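Play Kitchen, Real Kitchen: Sorting Out a Small Worktop
Aldo Martinelli - Estine project, final report

My question was simple: how do you lay out a pretend kitchen so that people can find what they need to "cook" a meal? I loved this topic from the first week! I got to read about real kitchens, borrow a big pile of toy food and call it homework.

I tried two layouts. In the Marino layout everything had a zone, with food on one side and dishes on the other. In the Stotby layout things stayed wherever the last cook had dropped them. I had eight classmates make a pretend breakfast in each one, and every round could take up to 40 seconds. I really expected Marino to win every time, but several people were just as fast with Stotby - they said that seeing everything spread out flat helped them more than the zones did.
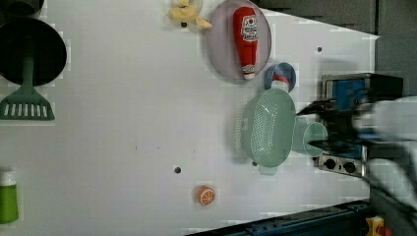
Reading time: 1 min

The Stotby worktop has the ketchup on a plate, the banana peel next to it and the slotted spatula partly under the frying pan. The mint-green colander was everyone's favorite piece, and I get it, the color is great! Small flat things like the orange slice were the hardest to find in both layouts. Next time I want to try a shallow tray for the food and leave the pans by the stove.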